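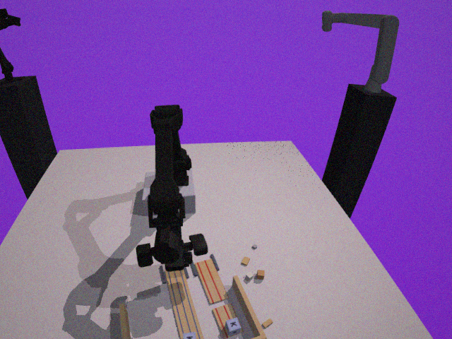

From the Reading Room: Our Winter of Long Books

Well, friends, we made it to April, and I have a confession to start with. When Sidra Dhanial stood up at the fall potluck and proposed that we spend the whole winter on one enormous novel, I was the person in the back who groaned. Some of you heard me (Reijo Vuorinen has brought it up at every meeting since). I had visions of dragging that brick around on the bus and quietly giving up by page 60, as I have done with more fat books than I care to admit.

I finished it! All three volumes, right down to the translator's note, and I want to tell you how it went in case you skipped this one and are thinking of joining us for the next.

We read Sidra's way, meaning 20 pages a day with Sundays off for catching up or for reading something completely different. I thought it sounded like homework, and for the first couple of weeks it was. The opening has a great many cousins in it, and they all seem to be called after the same grandfather. Vilja Peltonen made us a family tree on the back of a wall calendar, which we taped up by the coffee urn, and I must have walked over to it a dozen times in one evening. If you are starting a long family saga, make yourself a tree before you do anything else. Write it in pencil, too, as people in these books will go and get married when you least expect it.

Somewhere in the second volume I stopped checking how many pages were left. There is a chapter, 22 I think, where hardly anything happens except that two sisters clean out their mother's pantry, and I sat in my parked car outside the grocery store to finish it while the frozen peas went soft. I had known those sisters for six weeks by then. I don't believe the pantry would have got to me like that in a short book, and I said so at the meeting, and Stelios Sotiropoulos said it didn't get to him in a long one either. Stelios thought the whole second volume could have been a postcard. We had a lovely argument that ran well past nine, and he did come back the next time with a plate of his sesame cookies, so no hard feelings.

Sorcha Ó Súilleabháin listened to the entire thing on audio while she was painting her stairwell, and she wants it known that this counts as reading. (It does. We voted on this years ago, and I am not opening it up again.) She did have a different experience from the rest of us, mostly because the narrator gave Uncle Hämäläinen such a sly, oily voice that she knew he was up to something long before we did. I had him down as a harmless old dear right up to page 214 of the last volume. I have always been a poor judge of uncles.

A few things I learned about getting through a big one, for what they're worth. Read in the morning if you can, even ten minutes with toast. Keep the book somewhere you already sit. If you fall behind, skip ahead to where the group is and go back later, or don't go back, and please come to the meeting anyway! We lost two people in January who were embarrassed about being behind, and we missed them very much, and they would have had plenty to say about the wedding.

For spring we are going gentler. The next pick is a slim book of linked stories set in a ferry town, suggested by Vilja, and you could read it in a weekend. The library is holding several copies behind the front desk under "Reading Room," and there is one large print. Ask for it by that name or you will be sent to look in the actual reading room, where it isn't.

After that we will vote on the summer book. Sidra has already put in a word for another doorstop, a seafaring one this time, and I find I am leaning her way, which will surprise everybody who sat near me at the potluck. Suggestions can go in the tea tin by the urn. Please print, and please put the author's name along with the title, as last year we had a slip that only said "the one with the dog."

We meet at seven, same room, use the side door. Reijo has the key and is usually early.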